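Laria Counting Games: Frequently Asked Questions

Laria is a number game for children ages three to six, made by Rernum. This page covers the questions we get most often from parents and teachers. It was last updated 2019-03-26.

What does my child do in the game?

Each level is a short activity with numbers. In the early levels a child taps objects and hears each number spoken. Later levels ask the child to match a numeral to a group, put numerals in order, and add one or two more to a group. A level takes a minute or two.

Does my child need to know how to read?

No. Every instruction is spoken. Tap the parrot in the corner to hear it again.

How many levels are there?

There are 200 levels in the full game. The first 12 are free and stay free.

What ages is it for?

Most children start at three or four. A child who already counts to 20 can skip the first two islands. Open the Grown-Ups page, choose Starting Point, and pick an island. You can change this later and no stars are lost.

How do I get to the Grown-Ups page?

Hold down the gear on the title screen for three seconds, then type the number shown in words. Several people have written to say that their older children get past this. If that happens in your house, you can set a four-digit code under Access.

Which devices does it run on?

Laria runs on Android tablets and phones with Android 5.0 or later, and on iPads and iPhones with iOS 10 or later. It works on small phones, but the tracing levels are hard to do on anything under five inches. There is no version for Windows or Mac at this time.

Do I need an internet connection?

Only to download the game and to buy the full version. After that it can be played offline. The voice files are included in the download, so the first install can be slow on a weak connection.

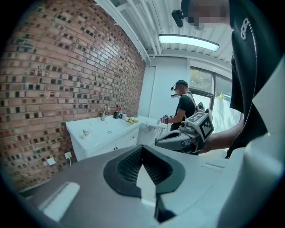
Gripper body and white fin, close up.

Are there ads?

No. There are no ads in the free levels or in the full game, and there are no links to other apps on any screen a child can reach.

Is it a subscription?

No. The full game is one purchase. If you bought it on one Android device, sign in to the same store account on the second device and tap Restore on the Grown-Ups page. The same goes for Apple devices. A purchase cannot be moved from Android to Apple or the other way, as the two stores keep separate records.

Can two children share one tablet?

Yes. You can make up to four player profiles, each with its own picture and progress. To remove a profile, hold its picture until the trash can appears. A removed profile cannot be brought back.

My child's stars disappeared after an update. What happened?

Version 2.3, released in February, had a fault that hid stars on some older Android tablets. The stars were still saved. Install version 2.3.1 and open the game once while connected to the internet. If they are still missing, write to us with the tablet model and the profile name.

The voice is too quiet, but the music is loud.

Open Sound on the Grown-Ups page. Voice, music and effects each have a slider. Music can be turned off completely, and many teachers do this.

Which languages can I choose?

English and Spanish. The Spanish voice was recorded by Arnulfo Villca, who also wrote the counting songs for both languages. You can switch at any time, and each profile remembers its own setting. French is being worked on and we don't have a date for it.

Can I use Laria in a classroom?

Yes. There is a school version with up to 30 profiles per tablet and a simple progress sheet you can print. Contact us for the price. The number workbook from Nwosu Press follows the same order of topics, but it is sold separately and we don't keep copies here.

What is the Plirnbridge level?

Plirnbridge is the town on the last island. Children cross it by building bridges out of number planks. It opens after 300 stars. If your child has enough stars and the gate is still closed, go back to the map and tap the lighthouse once.

Do you collect information about my child?

Profile names and progress stay on the device. We do not ask for a child's full name, birthday or school. If you write to us, we keep your email address until the question is closed.

How do I get a refund?

Refunds are handled by the store where you bought the game. Send us the order number if the store turns you down and we will look into it.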